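Chapter 6
Races Without a Driver in the Seat

Think of the last race you watched, on any surface, with any kind of machine. Somewhere in it there was probably a moment when you held your breath for a person. A rider leaned too far, a pilot cut a corner too close, and you felt it in your stomach. Now take the person out of the machine. Is it still a race? Do you still care?

I think you do, and I hope that by the end of this chapter you'll see why! Self-driving racing is one of the best places to study how machines see, plan and act, and how the people who build them learn to trust them (or stop trusting them, in a hurry). The cars are quick, the rules are clear, and at the finish line there is a result that can't be argued with. Well, it can be argued with, and we will get to that in Section 6.4.

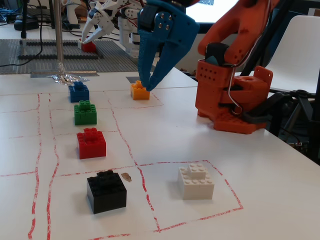

We'll follow one series all the way through the chapter, the Hikarthorpe Cup. It is a small event, held each August on a closed loop at an old airfield. Each team brings one electric car, a little longer than a bathtub, and the car must complete 45 laps with no one steering it. The organizers set the limits on weight, battery size and tire width. Everything else is up to the team, and the software is where nearly all the difference lies.

The first time the cup was run, 22 teams entered and 17 cars made it to the starting line. The rest failed the safety check, and most of them failed the same part of it: the stop test. A marshal presses a button, the car gets the signal, and it has to come to rest inside a painted box. That sounds like the dullest test in the world, and yet it catches more problems than any other, because it asks the radio, the brakes and the program to agree with each other right away.

Heledd Morgan led the Vikeler team in that first year, and her notebooks are the source for many of the worked problems in this chapter. Early on she wrote, "We spent the winter making it fast. We should have spent it making it sure where it was." Keep that line in mind when you reach Section 6.2, which is all about position.

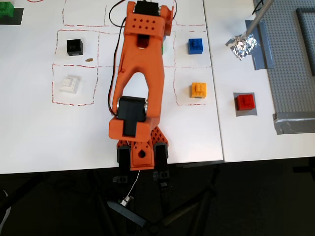
So how does a car know where it is? A human driver looks up, sees the bend, remembers the last lap and turns the wheel, all without much thought. A self-driving car has to build that knowledge out of pieces. It counts the turns of its wheels. It measures how it is speeding up, slowing down and turning. It may look for the edge of the track with a camera, or bounce light off the barriers and time the return. Each of these pieces is a little wrong, and each is wrong in its own way. Wheels slip. Cameras are dazzled by low sun at 6 in the evening. The trick, and it really is a lovely one, is to blend them so that the errors partly cancel.

Once the car knows where it is, it has to choose where to go. The path that gets around the loop in the least time is called the racing line. You can work it out ahead of time for an empty track, and you will do so in Exercise 6.5 with nothing more than graph paper and patience. With other cars around, the line has to be redrawn again and again while the car is moving. 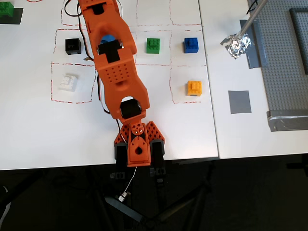 This is where the two strongest teams of that year parted ways. Vikeler stored one very good line and let the car leave it only when something was in the road. Eynon stored no line at all. Their car planned the next 200 feet from scratch, over and over, for the whole race. On an open track Vikeler was faster every time. In traffic Eynon could slip through gaps that the other car didn't even consider, and the crowd adored it.

Which approach would you pick? Write down your answer now, before you read on, along with one reason. We'll come back to it after you have seen the lap charts.

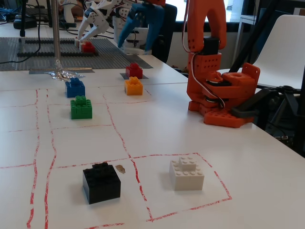 There is also the matter of who makes the rules, and how a rule meant for people should be read by a program. The Flirkonby bend, the tightest on the loop, had a sign asking drivers to "pass with care." No team knew how to turn that into code, and the organizers had to replace it with a minimum gap between cars. Section 6.4 looks at the protest that followed.

What you should know before you start

You will need the ideas of speed and acceleration from Chapter 2 and the section on feedback in Chapter 4. If feedback still feels shaky, go back and redo the thermostat problem, which uses the same reasoning with much less at stake.

Words to watch for

Racing line, slip, sensor, position estimate, planning distance, stop test.

6.1 The Stop Test

We begin with braking. Suppose a car is traveling in a straight line when the marshal presses the button. Before the brakes do anything at all, the signal has to arrive and the program has to act on it, and during that short delay the car keeps moving at full speed. Our first job is to find out how far it gets.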